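Butcher block top has gone sticky after oiling, how do I fix it?

Merle Tapsell
I put a butcher block top on my workbench in February and gave it a generous coat of Pomell oil, then another, then one more for luck. Two weeks on it still grabs my sleeves. Do I sand it all off or keep waiting? My patience is good but my shirts are suffering.

Mbali Modise
You've put on more than the wood can drink, so the extra is sitting on top turning to glue. Wipe the whole thing down with mineral spirits and a cotton rag, along the grain, window open. Change rags often. Let it sit overnight and see how it feels.

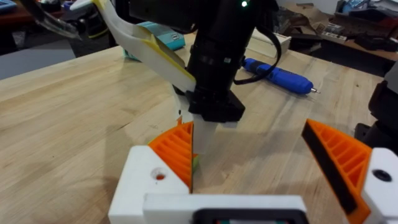 If it still drags at your hand, go over it lightly with 400 grit and wipe again. Next time, flood it, wait 20 minutes and wipe until you think you've wasted your money. Lay the used rags out flat outdoors to dry, because a wad of oily rags can set itself on fire and then the bench is a side issue.

Grímur Vigfúsdóttir
Mine was sticky for a whole winter. I put a tablecloth on it.

Rochelle McAlister
Check the can too. Old oil sometimes never cures. I had a tin of Kenance that had moved house with me twice and it stayed tacky until I scraped it off.

Comments (2)

Ataahua Kereama: Spirits worked on my kitchen counter. Took 90 minutes and most of an old bedsheet.

Merle Tapsell: Wiped it down last night, much better. The can was older than my car.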